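Ultelar open afternoon, part two

So after the coffee (good coffee!) Ekua Acheampong took 12 of us upstairs to the gripper room, and that's where I lost track of time completely. You could pick up the hand-held grippers and try them – one in each hand if you felt brave. I'd come over from Putitz mostly to see the arms, and I barely looked at them.

I went for the sunglasses first. Shiny, black, folded up, with skinny arms to get hold of, and I still thought it'd be easy. Ha.

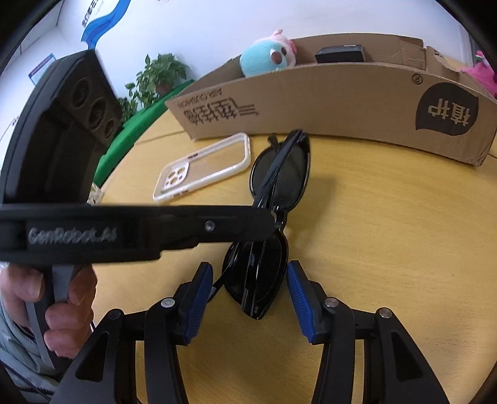
What I liked best was the ribbed blue pads. Arne Sperling let me swap over to a smooth set for comparison and I dropped things 15 times before I gave up, so I know which ones I'd buy. The phone case was fun too, once I quit going at it flat and tried the rim.

The controller demo starts at 4, by the way, and it fills up fast. I got the last chair.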